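Kulemico to Test Botanical Table Covers Against Its Own Claims

Kulemico will spend March finding out whether its printed table covers deserve the word "durable," a term the company has used freely and, by its own admission, never measured.

The trial takes in 276 covers, placed in homes and rented kitchens for 20 weeks. Households have been told to skip the placemats. Doline, a testing shop with no stake in sales, will grade fading and stains.

"Every seller says its print lasts," said Dionysis Deligiannis, who runs the trial. "I've read a lot of those labels. I'd like to see one survive a family that eats beets."

Patterns under review include leafy sprigs in gray-green on an off-white ground, with some leaves filled in and others drawn only in outline.

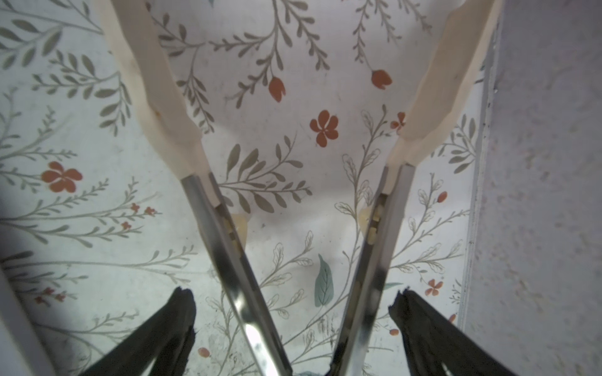 What the Trial Won't Settle

Pale backgrounds show stains early, and Deligiannis doubts that a busy print hides as much as shoppers are promised. Price is outside the study. So is comfort under a bare forearm, a frequent complaint in letters to the company.

Results will be released whether or not they flatter the product.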